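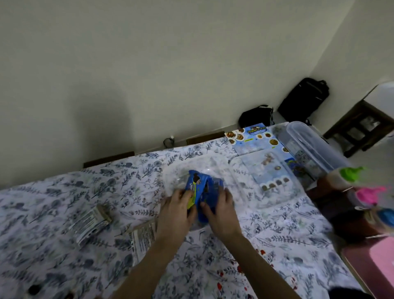

June, a bit after 4 in the afternoon

So the snack cupboard finally got dealt with, and by "dealt with" I mean everything ended up on my bed! I've been promising myself this since the big Plevmont shop, when I came home with three bags of stuff and shoved it all in wherever it would go. The kitchen counter is hopeless (the dish rack takes up half of it and the kettle takes the rest), so the bed it was, on the good sheet with the blue and grey leaves, which I'll be shaking crumbs out of tonight for sure.

I thought it would be a ten minute job. It took roughly 35 minutes just to decide what was going where, and that's before I got distracted reading the backs of packets. I do this every time. I start out sorting and then I'm sitting there with some bright blue packet with a cartoon on it, wondering if I'm hungry. (I was. I held out until the end, mostly.)

The rule I came up with is that anything in a box stays in its box, and the little packets all go in together in one big clear bag so I can see what I've got. Last month I bought the same Flollen crackers twice because the first lot had slid behind the rice. Two boxes of crackers for one person! I'm still eating them. They aren't even that good, a bit dusty, okay with jam.

The tall plastic container with the lid is staying too. I nearly gave it away in the spring and I'm so glad I didn't, it's the only thing I own that fits on the top shelf and closes properly.

Still to do: wipe the shelves, find the scissors, and sort out the backpacks, which have been sitting in the corner since the trip and which I keep walking past like they belong to someone else. There's probably a granola bar at the bottom of one of them. Maybe tomorrow.

Dinner was noodles with an egg because I couldn't face making a mess after all that. Oh, and I need to get more tea, the Rilus one, before it runs out. Two bags left. Off to shake out that sheet.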